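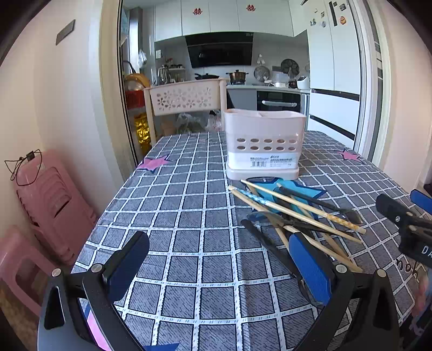
격자무늬 식탁보 위의 분홍색 수저통

자선 판화 자주 묻는 질문

Cloreo 판화 공방의 자선 판화에 관심을 가져 주셔서 고맙습니다. 메일로 자주 받는 질문을 모아 보았는데, 쓰다 보니 답이 조금 길어졌네요. 차 한 잔 곁에 두고 천천히 읽어 주세요.

이번 판화는 어떤 작품인가요?
제목은 "강 건너 불빛"이고, 겨울 저녁 강가 마을을 담은 실크스크린입니다. 원화는 작은 과슈 그림이었는데, 푸른색을 제대로 옮기느라 시험 인쇄를 참 여러 번 했어요. 종이는 두툼한 면 판화지를 썼고, 손으로 만져 보시면 잉크가 살짝 올라온 느낌이 납니다.

몇 장이나 찍나요?
모두 300장입니다. 한 장 한 장 연필로 번호와 서명을 넣고, 다 찍고 나면 판은 지웁니다. 특정 번호를 원하시면 주문 메모에 적어 주세요. 생일이나 결혼기념일 숫자를 찾으시는 분이 많아서 저희도 고르는 재미가 있답니다. 다만 87번은 이미 주인을 만났어요!

수익금은 어디에 쓰이나요?
인쇄비와 배송비를 뺀 금액 전부를 Jasimska 어린이 미술 기금에 보냅니다. 병원에 오래 머무는 아이들에게 물감과 종이를 전하고 미술 수업을 여는 곳이에요. 지난번 판화 때는 아이들에게 미술 꾸러미를 1520개 넘게 보낼 수 있었고, 감사 카드가 한 상자 도착해서 공방 벽에 지금도 붙여 두었습니다.
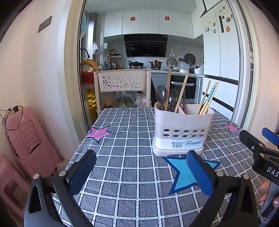 그 카드들을 보고 싶다고 하시는 분도 계신데, 공방에 들르시면 얼마든지 보여 드립니다. 오시기 전에 메일 한 통만 주세요.

한 사람이 여러 장 살 수 있나요?
한 분당 2장까지 가능합니다. 더 많은 분과 나누고 싶은 마음이니 너그럽게 이해해 주세요. 학교나 도서관처럼 여럿이 함께 보는 공간에 거실 계획이라면 따로 문의해 주셔도 좋습니다.

액자도 함께 주문할 수 있나요?
네, Rutkowska 액자점에서 맞춘 참나무 액자를 고르실 수 있어요. 액자 없이 주문하시면 얇은 중성지에 싸서 단단한 통에 말아 보내 드립니다. 받으신 뒤에는 깨끗하고 평평한 곳에 펼쳐 하루쯤 두셨다가 액자에 넣어 주세요. 급한 마음에 반대로 말아 펴시면 잉크 면에 금이 갈 수 있습니다.

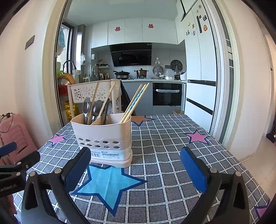

실물은 어디에서 볼 수 있나요?
5월에 Skolilik 갤러리에서 작은 전시를 엽니다. 원화와 시험 인쇄본도 나란히 걸 예정이고, 입장료는 없습니다. 전시장에서 바로 구입하셔도 되고, 마음에 담아 두셨다가 나중에 온라인으로 주문하셔도 괜찮아요.

배송 중에 구겨졌어요. 어떻게 하나요?
많이 속상하셨겠어요. 포장을 버리지 마시고 사진을 찍어 메일로 보내 주세요. 상태를 확인한 뒤 교환이나 환불로 도와드리겠습니다.

최종 수정: 2024-01-09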